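Home Stories Kids' Corner Visit Search

What Is a Class Color, Anyway?

If you've ever had a field day at school, you might have been on the green team or the yellow team. You got a T-shirt or a ribbon, you yelled a lot, and by the next week it was over. Now imagine you had to stay on the green team for four years! That's pretty much how class colors worked at Nunberg College, where I look after the old stuff (papers, banners, scrapbooks, one very stiff hat).

First, the word "class." At your school a class is probably the kids in your room. At a college it can also mean everybody who started in the same year and plans to finish in the same year. So all the first-year students were one class, the second-years were another, and so on up to the seniors.

Each class at Nunberg had a color, and there were four of them: red, blue, green and gold. When the seniors graduated in June, their color was free again, and the brand-new students got it in the fall. So if the seniors were red this year, the new kids would be red next year. I like to think of it as a hand-me-down, the way you might get your big cousin's coat.

Red rim, light tabletop 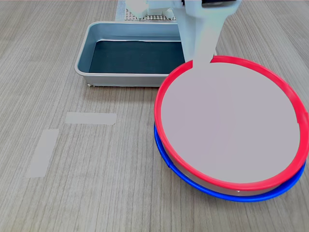
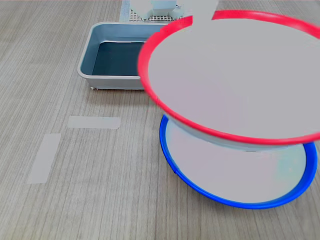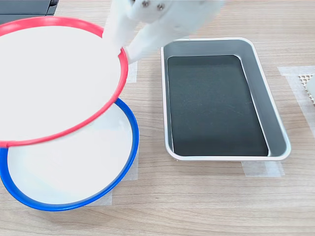
The red rim shows up in all three.

What did they do with the colors? Lots! They sewed banners. They wore ribbons on their coats. They painted the big rock behind Kelance Hall, and then another class would sneak out and paint it a different color before breakfast. One student wrote in her scrapbook that the rock had so much paint on it that it was getting fatter. I've walked by that rock plenty of times and I believe her.

There was a big contest every spring too, called Dimance Day. The classes raced, sang songs at each other, and had a tug-of-war across the creek. The losers got muddy, and from the letters I've read, the winners usually got muddy too. The winning class got to hang its banner in the dining hall until the next spring.

You may be wondering how I know all this, when I wasn't there. I wasn't born yet! I know it from things people saved. The college archive (say it AR-kive) is a room full of boxes, and my favorite is Box 554. It has ribbons in it, and song sheets, and a letter from a student to her little brother explaining the rules of the tug-of-war. She drew the creek in the corner. She was not great at drawing creeks.

Some things I still don't know. I can't tell you who picked the four colors. One old newspaper story says they came from the stained glass window in the chapel, but the window has purple in it, and there was never a purple class. Maybe purple cloth cost too much? If I ever find the answer, it'll go on this page.

The colors faded out when the college got bigger. With 618 students, everyone could know the blue songs. With about 3,000, it was hard to get everybody down to the creek, and one spring Dimance Day just didn't happen.

Try it at home: pick a color for each person in your family and make everybody a ribbon. Then write down who got which color and why, put the date on it, and tuck it somewhere safe with the ribbons.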